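Print | E-mail this page
Reading time: 3 minutes

Let the Small Shops Close at Lunch

When I moved to Perura, the bakery closed every day at noon, and I was angry with it for over 20 weeks.
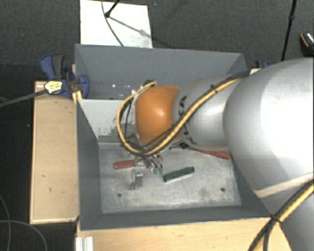 What the closed door gives

Now I defend the closed door. The owners eat at home, they sleep a little, and at 3 they sell me bread with a patient face. In Okari, where I lived before, the shops never closed and the sellers never looked up.

The town council wants to pay shops to stay open. I think this is a mistake — the money will go to the big store on the main road, which is open already. Thirty minutes of waiting is a small price. I have learned to buy my bread in the morning.

Contact | Copyright Judolov Letters | Back to top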